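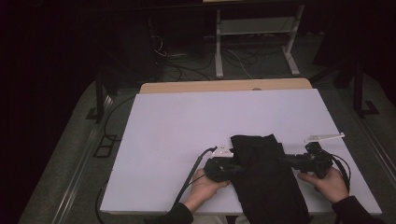 Sep 12, 2024

Pale residue on dark loads, continued from last week's page.

Restating the problem so I don't have to page back. Dark items come out of the wash with pale streaks along the seams and inside the folds. Two candidates: undissolved powder, or hardness salts binding with the surfactant and settling out as scum. They look the same by eye. They don't behave the same in dilute vinegar. Carbonate scum should lift, and powder carrier (zeolite, in the Purnadex data sheet) should mostly stay where it is.

Ran the Purnadex powder against the Casier liquid, same machine, same program, cold fill. Supply water came from the tap by the sink, not the softened line. Ertuğrul took the inlet sample before the first load and titrated it. His result is on the sheet clipped inside the back cover; I'm not copying it here because he wants to repeat the endpoint with fresh indicator. The old bottle went a muddy purple and he doesn't trust it.

Powder load: streaks present, worst where the fabric had been folded against the drum wall. Vinegar wipe left most of it in place. Rinsing under the tap and rubbing by hand took it off.

Liquid load: no streaks. Slight stiffness after line drying. Same stiffness on the control washed with no detergent, so I'm putting that down to the water.

Repeated the powder load at 47 °C. Streaks much reduced, a few faint marks at the hem of one piece. Dissolution is the likelier cause on this evidence. Hardness isn't ruled out as a contributor, only as the main one.
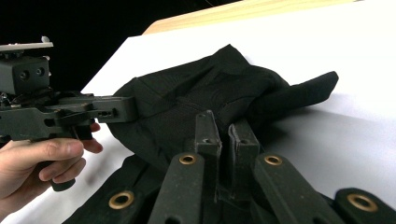
Would putting the powder straight in the drum fix the cold-wash streaks?

Only partly: it gets the powder wet sooner and avoids clumps left in the drawer, but cold water still dissolves the carrier slowly, so a short program can end with solids on the fabric. Pre-dissolving in a jug of warm water works better.

Güven asked that at the bench and I said I'd write it down, as it comes up every time we talk to the laundry downstairs. He also wants the drawer checked. Pulled it after the last load. Caked powder in the back corner of the main compartment, siphon cap clean. Scraped it and kept the scrapings in a lidded jar on the Casier shelf. Labeled.

Drum loading is a confounder I should have controlled from the start. The first powder load was packed tighter than the liquid one. Tight packing means poor circulation and poor rinsing, and both would push the result the way it went. Needs repeating with weighed loads before anyone quotes it.

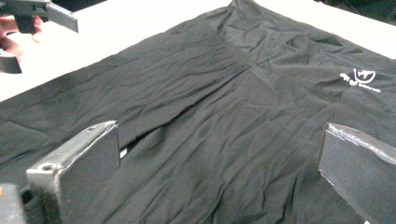
For the weighed repeat I'll use the Baloch scale, as the small one drifts when the dryer is running. Extra rinse off for all loads. After that, one run with extra rinse on, powder, cold, to see whether rinsing alone clears it. Detergent dose stays at the label value for hard water. Overdosing is the obvious next variable, up to 4 times label going by what the laundry admits to, but it stays out of this round.

The Prornava softener tablets arrived. Not opening them until the untreated baseline is finished.

To do:
Repeat titration, new indicator (Ertuğrul)
Weighed loads, powder and liquid, 2 runs each
Filter the rinse water from the powder runs, dry the paper, weigh
Vinegar test on the drawer scrapings
Ask downstairs which program they use for darks. I've been assuming the short one.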